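Flullodix Hand-Held Gripper Pair
Home > Equipment > Data collection > Grippers
Sold by Senulbridge. Ships from Trincombe.

In stock: 32 pairs
Price: $1,511 per pair
Sold in pairs only, please don't ask for singles, we can't split the calibration.

Quick version

Two hand-held grippers, one per hand. You do the chore, the grippers record how you did it, and your arm learns from that. Same fingertip shape on the hand-held unit and on the arm-mount unit (sold separately, see bottom of page). Made for soft goods first. Laundry, bedding, towels. Works for kitchen stuff too but that's not what most of our customers buy it for.

Can a robot fold my laundry yet?

We get this in the inbox more than any other question, so it gets its own section.

Short answer, sort of. Towels, yes, on a good day, on a clear table, slowly. T-shirts, getting there. Anything knit, fuzzy or stretchy is still hard. Fitted sheets, don't even ask.

Shop floor is further along than the bedroom. Bins, boxes, parts that keep their shape and come in at the same spot every time – arms have been doing that for years. A home is the opposite. Soft things, on soft surfaces, never in the same place twice. A bed gives when you press on it, a table doesn't. Dark sweater on a patterned sheet, the software has to work out where one fabric stops and the other starts before it can pick up anything at all.

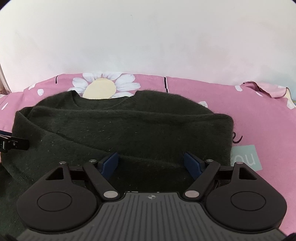 Sweaters are a good test for a few reasons. Thick at the collar, thin in the body. Pinch too shallow and you get a tuft of fuzz and no fabric. Pinch too deep and you pick up front and back together, plus the sheet under it. A person feels that right away and lets go. Arms mostly don't feel it, they find out when the whole bed comes along.

So our honest position – we sell the tools to people working on it. If you want a machine to do your wash this year, this isn't the page for you. Buy a second hamper.

What's new on this version

Fingertips are a stiffer blue plate now. The old soft ones wore down on denim and everybody complained, fair enough. Wider opening. Linkage pins are metal, not the plastic ones that squeeked. Grip pads are bigger and rounder, better for small hands and for long sessions.

Still the same body, so old mounts fit.

What's in the box

2 hand-held grippers, left and right
1 spare set of fingertips
1 charging cable, splits to both
Hex key
Printed quick start (the PDF is newer, use that)

Not in the box: camera, arm mount, carry case.

Tips for soft goods

Go in with both tips flat on the fabric, then close. Coming down at a steep angle skids on knits.

Grab near a seam or hem if you can. More to hold, and the grab point is easier to find again next time.

Mix up your bedding. Teams record everything on one plain sheet, get great numbers, then it all falls apart on stripes. Use the loud sheets. Use the kids' sheets.

Record the messy starts too. A sweater already laid out nice is the easy half of the job. Dump it out of the basket and begin from there.

Keep your pace normal. People slow way down when they know it's recording and then the arm learns to be slow.

How many recordings do I need?

Depends on the job. Our own towel fold in the Trincombe shop took 232 recordings before we were happy to show it to anyone. The sweater fold is past that and we are not showing it to anyone. Half folds fine. Sleeves are the trouble.

Who buys it

Labs, mostly. Some small startups. A few commercial laundries kicking the tires, which makes sense, they have the volume and a flat table. Hotel linen will probably get solved before your dresser does, same size, same fabric, all day long.

Common questions

Does it work left handed? Yes, the pair is mirrored, use either one as your main.

Can I wash the fingertips? Wipe with a damp cloth. No dishwasher. Somebody tried.

Lint in the linkage? Yes you'll get it, fuzzy knits are the worst. Canned air, then work it open and closed a few times. Don't oil it, the oil ends up on the clothes.

Will it fit my arm? If you have the Pugh mount, bolts straight on. Other arms, email us the flange drawing first. Please send the drawing, not a phone photo of the arm.

Returns? Unopened, yes. Opened, we check calibration and take off a restocking fee.

Lead time

Orders in before noon leave same day. December is slow, we're short handed and so is the carrier, order early if you need them before the break.

Goes with

Pugh arm mount, single
Flullodix fingertip refill, blue
Senulbridge soft case, fits one pair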